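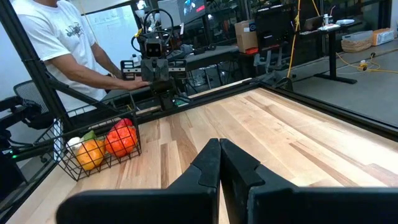
One reader, writing in reply to our September note on storing vegetables, asks whether peppers may share a basket with garlic and onions, or whether each needs a container of its own.

Runent Home Pantry recommends that sweet peppers be kept apart from garlic and onions for anything longer than a day. An open wire basket suits either group, as air reaches the produce from all sides.

**2/** Peppers that will be eaten within the day may stay on the counter. Otherwise, place them unwashed in the refrigerator drawer. Garlic and onions should remain in a dark, dry cupboard.

**3/** Tomatoes are best left out until ripe. Set them on a clean, dry tabletop, away from direct sun, and turn them once a day. A kitchen at 70 degrees Fahrenheit is suitable.

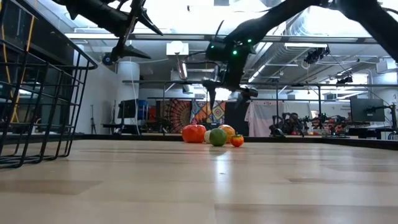 *Tomatoes and a lime on a wooden tabletop, with a wire basket at left.*

**4/** Limes keep longer under refrigeration. Bring out only what the day's meals require.

**5/** Wire baskets should be emptied and wiped every 2 weeks. The Oseck and Zedurcombe pantry sheets have been revised accordingly and may be collected at the MacDonald Street desk until 4 p.m.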